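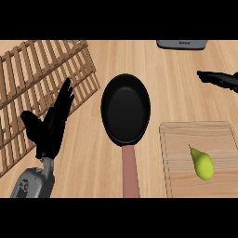 December, 7.40 am start

Sourdough/yoghurt culture bench, Jalonlow shed. Second go at the cold-store trial. Notes a bit rough, had to get the delivery in at the same time.

Starters out of the fridge first thing. Kakakhel rye looks good, domed top, smells of green apple. Warken white is flat with a grey liquor on it, poured that off, didn't stir it in this time (did last time and the whole loaf tasted of nail polish). Fed both 1:2:2 with the Vostundale stoneground. New bag. Old bag had weevils, binned it, wiped the tub out with vinegar.

Water 28 degrees from the urn plus tap. Thermometer still reading a degree high, checked against ice. Someone please order batteries as well.

9.15
Rye up by half already. White doing nothing. Put both on the shelf above the hot water unit. Don't put them ON the unit, we cooked one in winter.

Ash question again. The Vostundale flour drinks more than the supermarket stuff, dough at 70% felt like 65. Went up to 74 for the second mix and it was lovely to fold, bit sticky on the bench but came together after the third set. Salt held back 20 minutes. Forgot it on the first mix until after the second fold, worked it in with wet hands, you can feel the dough tighten up straight away. Have marked that tub with blue tape so we know whose fault the crust is.

Weights as done, mix B:
flour 1,000 g
water 740 g
starter (Kakakhel) 200 g
salt 20 g

Mix A the same but water 700 and Warken starter. Yes I know that's two things changed at once. Ran out of the rye one. Will do A again properly next week with the same starter so we can compare, dont quote the A results to anyone untill then.

11.30
Warken finally moving, small bubbles down the side of the jar. Might only need two or three more feeds to come right. Keeping a dried backup either way: smeared some thin on baking paper, left it on the rack by the window with a tea towel over. Crumble it when it snaps, into a jar, label it. The last lot got labelled "stuff".

Fridge log: top shelf 6, bottom 3. Door seal is perished on the hinge side, you can slide a bit of paper through. Anything for overnight goes on the bottom until it's fixed. Quote for a new seal was almost $300, seems mad for a strip of rubber. Will try the wreckers in town.

2 pm
Shaped B. Two boules, one long one for the tin. Banneton needs a good brush out, old rice flour gone hard in the grooves. A still slack, gave it another hour and then tipped it into an oiled tray and called it focaccia. Rosemary from out the back, plenty of oil, the flaky salt.

Focaccia out after 25 min at 230. Good colour underneath, pale on the left again. That oven runs cold on the left and it always has, turn the tray at halfway. Crumb tighter than I wanted. Bit sour at the back of the throat, not unpleasant. Half gone by smoko so no complaints there.

B loaves into the fridge, bottom shelf, bagged. Bake first thing tomorrow straight from cold. Lid on 20, lid off until dark.

To do
- thermometer batteries
- seal
- more rice flour, the fine one
- repeat mix A, Kakakhel starter, 740 water
- ask the mill at Vostundale if this bag is the new season's wheat, smells grassier
- feed Warken again tonight before locking up, and leave the lid loose!!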